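Cleaning the fabric things that won't go in the machine

I've had a run of messages this month about things that are made of fabric but are also, annoyingly, attached to something else. Deckchairs, pushchairs, lampshades, the seat of a folding chair, that sort of thing. I do love a washing machine and would put the whole house in it if I could, but you can't get a headboard through the door, so it's a bowl and a cloth and a bit of patience.

My usual mix

It's nothing clever. I put 300 ml of lukewarm water in a jug, add a small squirt of the plainest washing-up liquid I've got, and whisk it with a fork until there's a good head of foam. Then I use the foam and leave the water in the jug. People go wrong by sloshing (I went wrong by sloshing for years, there's a dining chair upstairs that proves it) and the fabric gets soaked right through to the padding, takes days to dry and comes up with a great brown ring.

Scoop the foam with a soft brush, work it in little circles, wipe off with a damp cloth, then press with a dry towel. If the mark is still there, let it all dry before having another go. Wet fabric looks darker and you'll convince yourself it's still dirty.

For smells I add 50 ml of white vinegar to the same jug, but only on synthetics, and only after a test on a bit that faces the wall. The vinegar pong goes once it's dry and the window's been open. My daughter disputes this.

Brushes and cloths

I've tried all sorts and keep coming back to the Posum upholstery brush, the one with the short handle, which I bought at Nisbet on the High Street. The bristles are soft enough for lampshades and it stands up by itself on the draining board, which pleases me more than it should! An old shaving brush does nicely too. Nail brushes are too hard and will fluff up anything with a weave.

Cloths should be white, or at least old enough to have given up all their dye. I used a brand new red one on a cream footstool once and I still think about it.

Fixed seats and slings

By this I mean any seat where the fabric hangs between two bars: director's chairs, camp chairs, wheelchairs, the old canvas rocker in my mother's porch. They all collect crumbs in the same place, along the sides where the cloth meets the frame, and a vacuum crevice tool with a bit of old tights over the end gets most of it out without swallowing anything important. Do the dry stuff first. Crumbs plus foam is porridge. 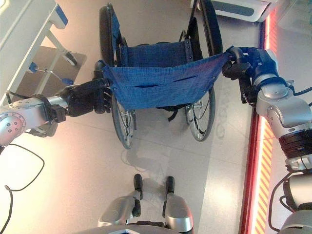 Once the crumbs are out I open the thing up as far as it goes and clean it under tension, because foam pools in the dip if the seat's sagging. Work from the middle out to the sides. Around any metal rivets or studs, go carefully with a cotton bud and dry them off straight away, or you can end up with little rusty freckles in the cloth that never shift.

If there's a label, do read it before you start. With a wheelchair I'd stick to what the maker's leaflet says about cleaners and I wouldn't undo any fixings for the sake of a nicer clean. Anything frayed, or a seat that's pulling at its edges, is a job for the people who service it. Needle and thread are fine on a deckchair cushion and no good at all on something that has to hold a person up.

Oh, and wheels. Before anything with wheels comes in from a wet pavement I put an old bath towel down in the hall and roll it along, forwards and back, a few times. It takes the worst of the grit off and saves the floor. The same towel does the shopping trolley and the grandchildren's scooters, and it lives on a hook by the meter cupboard where it looks dreadful.

Deckchairs

If your deckchair canvas comes off, lucky you. Cold wash, no spin, and put it back on while it's very slightly damp so it dries to the right shape. If it's tacked on, brush it down dry on a breezy day, foam it, and lean it open against a fence until the evening. Never fold it away with even a hint of damp in it. Mildew spots on canvas are the devil to get out, and I've only ever managed to fade mine to a sort of grey polka dot.

The crease problem

Lots of you have asked how to get rid of the line you get across a seat that spends its life folded. On cotton canvas, hang a damp tea towel over it for an hour with the chair open, then smooth it with the flat of your hand and leave it overnight. On nylon and the like I wouldn't bother. Definitely no iron! I've seen what a warm iron does to a nylon rucksack and the smell was in the kitchen until December.
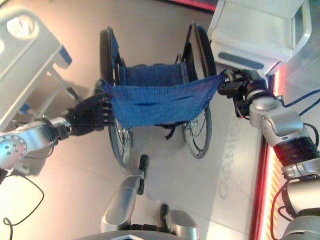 Blue seat fabric with a crease across the middle.

Pushchairs and high chairs

The hoods are worse than the seats, I find, particularly along the fold where everyone grabs them. Foam, soft brush, wipe, and leave the hood up to dry. For the straps, put the ends in a mug of the soapy mix and let them sit while you do the rest. Don't soak the buckles, just wipe them, and poke out the dried banana with a wooden cocktail stick. It's always banana.

High chair cushions with a wipe-clean cover usually aren't wipe-clean at the seams. An old soft toothbrush is the answer there, with barely any foam on it.

Lampshades

Dust first, always. A lint roller is lovely on plain cotton shades, as long as it isn't one of the ferociously sticky ones that takes the fabric off its backing. Pleated shades want a soft paintbrush and something decent on the radio, as you'll be going pleat by pleat. I don't put any foam near silk or anything glued. Take the shade off the lamp before you start, and let it dry properly before it goes back anywhere near a bulb.

Gloves or bare hands?

I go bare-handed for foam, since I like to feel how wet the fabric is getting, and I wear gloves for anything with vinegar in it. If your hands are sore in winter then wear them for the lot. The Skamer ones with the textured fingers are good for gripping a slippery frame, though they come up small, so buy the next size. Turn them inside out to dry and hang them by the fingers from a peg. I also snip worn-out pairs into rings and use those as elastic bands for the freezer bags.

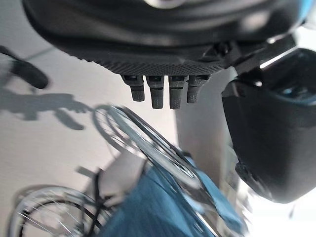
Four fingers side by side, blunt at the tips.

Sofa arms and headboards

Greasy rather than dirty, both of them, and foam alone doesn't do much. Shake on some bicarbonate of soda, pat it in, leave it for as long as you can stand (I do mine before I go out on a Saturday), then vacuum it off with the brush head. Do that first and then foam. On velvet, brush it all one way at the end while it's still a touch damp, otherwise it dries looking as though a cat's been sick on it and somebody's had a scrub.

For biro on a sofa arm, dab with a cotton bud and a drop of surgical spirit, changing the bud every couple of dabs. Dab, don't rub, and try it somewhere hidden first. I've had good luck with this on heavy cotton and none whatsoever on wool.
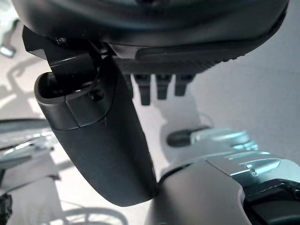

Iona Lindsay
Home and kitchen tips, the Fastham Page

A few bits from the postbag to finish. Someone asked if you can use shaving foam in place of my fork-whisked stuff. You can, the plain white cheap kind, and it's good on car seats, but it needs a lot of wiping off and it makes everything smell like my grandfather.

Somebody else wanted to know about the brown ring on her dining chair, and yes, it's the same ring as mine. The only thing I've had any success with is damping the entire seat pad evenly, edge to edge, with a mist from a plant sprayer, then pressing it all over with towels and drying it with a fan across it. It spreads the ring out so thinly that you stop seeing it. Give it a go before you pay for new covers.

And the reader with the rucksack that smells of egg: empty it, turn it inside out, brush the seams, wipe with the vinegar mix and peg it on the line by its bottom corners with the zips open. Two breezy days if you can get them. If it still smells after that, check the little pocket inside the top flap. I found half a sandwich in mine.

Next time I'm doing oven doors, and how to get at the bit between the two panes. If you've got a method that doesn't involve taking the whole door off, please send it in, as I've done mine twice now and had a screw left over both times.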